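Work and Automation, Unit 6: Who Still Handles the Paper? 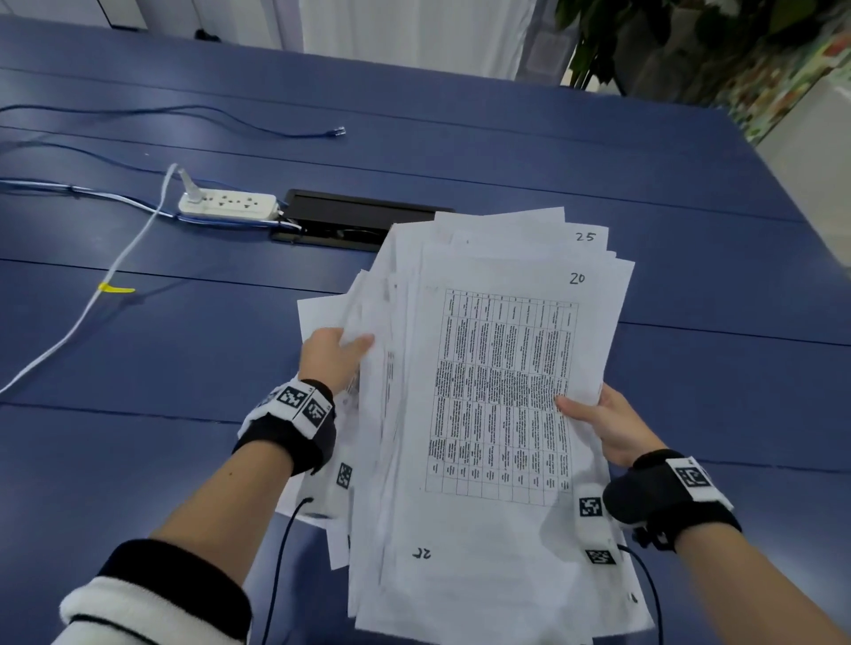
Department of Labor and Organization Studies, Ullstead College
Course notes, November. Instructor: Nnamdi Ogbonna

Welcome back, everybody. These notes go with the second half of the unit, and as usual they run longer than I promised, so get yourself something warm to drink first. Last time we spent most of our hour on warehouses, and several of you asked afterward whether office work would follow the same path. I said I'd bring you a case, and the case is the records office at Stuvthorpe.

Start with the task itself, the way we did with the pallet jacks. A pile of printed tables comes in. The rows are small and packed tight, some sheets have a number written by hand in a corner (20, 22, 25 and so on), and those numbers don't always sit the same way up. Before any scanner can touch the pile, a person has to pick it up, fan it, knock it straight, turn the sheets that need turning, and notice if one has stuck to its neighbor. People in the office call this "squaring." It has never been in a job description, and I'd like you to keep that in mind when we get to the reading.

What was automated, and when

Stuvthorpe brought in a system called Handier, which was meant to take over feeding, scanning and filing. It came in 2 stages. In the first, the scanning and the reading of the tables went over to the machine, and the clerks who used to key in figures became what the company calls exception reviewers. A reviewer looks at whatever the software couldn't read and types in the right value. In the second stage, which was still going on when I last visited, the feeding was supposed to go too.

The first stage went more or less as planned. In its first month the office put 1,141 batches through, and the backlog that had been sitting in the hallway cabinets was cleared out. The clerks were glad to see it go, and they told me so before I had my coat off!

The second stage has been slower. Paper bends. Sheets that have been folded, or handled by a lot of people, don't lie flat, and a feeder that does beautifully with a fresh ream will jam on a pile with edges going every which way. So squaring is still done by hand, only now it is done at the machine's pace. One clerk told me she used to square a batch, key it, and then square another, and the change of posture was a kind of rest. Now she may square for a whole morning. The work got simpler and her wrists got worse — that's her own account, and I haven't seen medical records, but Palamarchuk's chapter reports much the same complaint from mail rooms.

Points to hold on to

Tasks get automated, and jobs get rearranged around whatever is left over. Try to keep the two apart in your essays.

The leftover part is often handling: gripping, turning, straightening, feeling that a pile is one sheet too thick. It tends to be paid as though anyone could do it on day one. At Stuvthorpe new hires took a good while to get comfortable with it, and the person training them did so on top of her regular duties.

Knowledge moves. When the clerks keyed the tables themselves, they knew which branch wrote its sevens like ones. A reviewer who only sees one doubtful cell at a time has a harder time learning that. I think this is the most interesting thing in the whole case, and we'll come back to it when we talk about hospital billing.

For next time

Read the Palamarchuk chapter, the long one, and skip the appendix unless you enjoy appendices. Then pick a task you do with your hands at work or at home and write 200 words on what you'd have to tell a machine, or a stranger, before they could take it over from you. Please don't pick tying your shoes, I have a drawer full of those.

If you have worked in a records office, a mail room or a print shop, come and find me before class. I'd love to hear how it was done where you were.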